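Search tips Go

Sorting the offcut bin

By Bushra Mengal, Dec 19, 2018

Short lengths of bar pile up faster than anything else in a small shop. Two metal bins, one behind the other on the bench, will handle most of it. Put the mixed pieces in the front bin and move them to the back one as you check them.

Take the pieces on top first, even if the one you want is underneath. Bars that lean against the wall of the bin tend to slide when you pull from below. 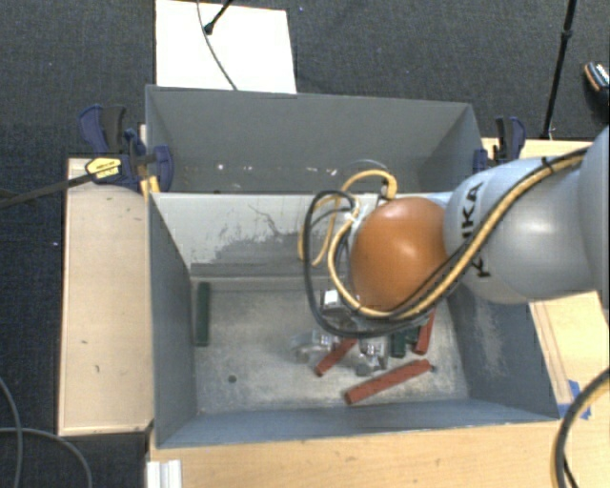
Color helps more than labels do. I paint anything over 3 inches and leave the rest alone - a quick coat is enough. Don't fill a bin past halfway, or you'll end up tipping it out on the bench to find one piece.

Wipe the bottom of each bin when it's empty. Grit collects in the corners and scratches painted stock. I do a full clear-out every April and throw away whatever I haven't used.

Get the Evell newsletter. Enter your email. Sign up

Related tips
Storing sandpaper flat
Carpet under a workbench
27 uses for a coffee can
Keeping drill bits in order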